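Tips from the bench: when the arm drops the tomato

05/11/2025

Quick one this time, written between runs so forgive the spelling. Most of you know we've been building burgers with the small arm on the white table. Most of you also know it went badly last month. I promised Rawan Hourani I'd put the tips in one place so people stop asking her in the hallway.

Short version of what went wrong. Arm goes down for lettuce. Fingers close on lettuce plus the rim of the box. Arm lifts. Box comes along, tips, cabbage everywhere, and then the arm carries on to the bun like nothing happened and presses down on a burger with a plastic box hanging off one finger. Force limit should have tripped. Didn't. I'd set it too high the week before while chasing a different problem and never put it back. My fault, all of it.

No one hurt. One cracked box. One very flat bun. But Arnel Mangubat had his hand on the table edge at the time, reaching for a cloth, and that's the part I keep thinking about.

So. Tips.

Before you switch anything on

Stop button first. Press it, check the arm won't move, release it. Every session, even if you only went for coffee. Ours had a sticky collar from dried mayo and needed a proper shove before it clicked. A button that needs a shove is a broken button. Damp cloth, toothpick around the collar, done.

Read the force limit off the screen out loud. Sounds silly, do it anyway. If somebody changed it, there should be a strip of tape on the monitor saying who and when. We now use orange tape for this and nothing else.

Sleeves up, lanyards off, hair back. Same as you would for a stand mixer or a drill press.

Look at the cable where it bends near the wrist. It needs slack to turn but not enough to snag on a box. Run the wrist through its full turn slowly, with no food out, and watch the loop the whole way. If it goes tight or rubs, stop and re-tie it. Velcro ties, please. Zip ties bite into the jacket and then you're buying a cable.

Setting out the food

Boxes. Don't fill to the rim. Shredded stuff fluffs up and the fingers can't tell where leaf ends and plastic starts. Two thirds full is plenty, and press a dip into the middle with a spoon so the arm has somewhere to aim.

Stick the box down. Museum putty on the corners, the kind you use for vases. Holds well, comes off the metal with a thumbnail. We tried double sided tape and spent half an hour scraping glue with a plastic card. If you already have the glue problem – cooking oil on a paper towel, leave it ten minutes, wipe, then dish soap.

Dry the tomatoes. Slice, lay on paper towel, salt very lightly, blot after 10 minutes. A wet slice slides straight out of the grip and lands on its face. Cut them thicker than you'd want to eat, too. Thin ones fold.

Same with lettuce. Spin it, then roll it in a clean dish towel. I know the bag says washed and ready. Ready for you maybe. Not for two smooth fingers.

Chopped pieces stick to each other and lift as a clump, and then the clump falls off halfway over. Toss with your hands right before you start, loosens them up.

Onions – soak in cold water if the smell gets to you, but then they need drying like everything else. Fulgencio Figueroa freezes the slices flat on a sheet for a few minutes so they keep their shape. Works nicely. Don't forget them in there.

Buns. Yesterday's are better than today's. Fresh ones squash and spring back, and the arm lets go at the wrong moment. If you only have fresh, leave them out cut side up for an hour.
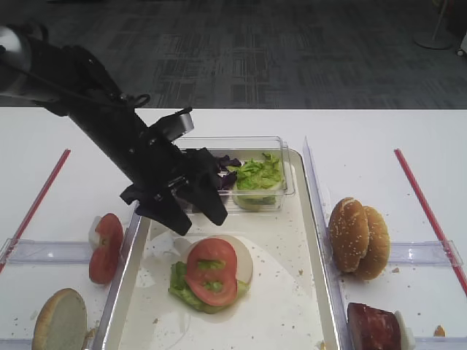

Sesame gets into everything, by the way. Seeds in the finger joints, seeds under the pads. A dry pastry brush shifts them. Don't use canned air, it just drives them deeper in. Jörg Fuchs did that once and we had the whole gripper apart on the bench that evening.

While it's running

Hands off the table. Not near the edge, not resting on a barrier, not holding a cloth ready. The clear barriers keep food in and remind you where the line is. They won't stop an arm. They flex if you lean on them, try it with the power off and see.

If something falls, leave it. A crumb is not urgent. A slice of ham on the table is not urgent. Stop the arm, wait till it's fully still, then pick up. The near miss with Arnel was exactly this, he saw a mess starting and went for it the way anybody does in a kitchen. Twenty years of cooking habits don't switch off becuase there's a motor in the room.

Say "stopped" when you've stopped it and "going" before you start again. One person does both. If two people have a finger on two controls you will eventually get one starting while the other is wiping.

Watch the fingers and not the burger. You want to see the moment they close on the wrong thing. By the time the burger looks wrong you're late.

Signs it's about to go wrong, from what we've seen:

Box shifts even a little as the arm lifts. Stop.
The arm hesitates over the pile, then goes down a second time. Usually means it got nothing and is having another go, and the second try tends to go deeper.
A new sound. Ticking, grinding, anything. Stop and look.
Arm pauses longer than usual above the bun. Do not lean in to see why.

After a fault

Don't clear the fault message straight away. Write it down or take a picture of the screen with your phone. I cleared ours out of pure reflex and Elie Masri spent most of an afternoon trying to work out what it had said. Sorry Elie.

Power down before you pull anything out of the fingers. Properly down, at the switch. Paused is not off. A paused arm can still be holding itself up and it can sag when you tug at it. Support it with your other hand from the side, never with your palm underneath.

Cracked box goes in the trash. Don't tape it. Shards of clear plastic in clear plastic boxes of salad, think about it. Any food that was near the crack goes too. None of our burgers get eaten anyhow, but people wander through and pick at things.

Run one slow pass with an empty gripper before going back to food. Then one with a bun only. If both are clean, carry on.

And put the limit back. Whatever you changed to get through the day, put it back before you leave. I have a sticky note on my keys now.

Cleaning up

Sauce residue on metal trays – dries to a milky film that laughs at a sponge. Lay a hot wet towel flat over it, walk off for 8 minutes, wipe. If it's still hazy, white vinegar and water half and half, rinse, dry straight away or it spots.

White tabletop: baking soda paste for tomato and cabbage stains. Purple cabbage is the worst, it goes blue if you use baking soda on it fresh, don't panic, keep wiping. Keep paste off marked lines if yours are tape, the edges lift and then the next person sets out from a crooked line.

Clear barriers: warm water, drop of dish soap, soft cloth. No window spray if it has ammonia in it, it can cloud acrylic. No paper towel either, it scratches. Haze matters more than you'd think, a foggy panel is one you can't see the arm through.

Fingers and pads: take the pads off if they come off, wash in the sink, air dry on a rack. The rest gets a barely damp cloth. Never rinse the gripper. Never spray it. Spray the cloth.

Get under the rims of the tray. Crumbs pack in there and next time the tray sits a hair high on one side. We lost a morning to that, arm kept landing short and we blamed everything except the toast crumbs.

Carpet: drop cloth on the floor before you start. Shredded cabbage on carpet, let it dry, vacuum. Wet and rubbed in is a stain for life.

Stuff worth having in the drawer

Museum putty
Velcro ties
Orange tape, marker
Pastry brush, dry one, label it so it doesn't end up in butter
Lint free cloths
Spare boxes, same size exactly. A box slightly taller than the last one is how you get fingers on rims
White vinegar, small bottle
Kitchen tongs, long ones, for picking up when the arm is off

Questions I got already

Can you lower the force limit and forget about the rest? No. Lower is better, and ours is now well under where it was, but a low limit set wrong is still wrong, and it does nothing for your eyes if a piece of plastic snaps.

Gloves? Thin snug ones for handling food, fine. Take them off before working near the joints. Loose glove tips catch.

Is it ok to run it alone? We did. We don't now. Somebody else in the room who knows where the button is, doesn't have to be watching every second.

What about a lid with a hole in it, so the fingers can't reach the rim? Fulgencio is cutting one from an old chopping mat. Will report back. First try the hole was too small and the lettuce came out in confetti.

Have to go, next tray is ready. If you have a better trick for wet tomatoes send it to Rawan, she's keeping the list.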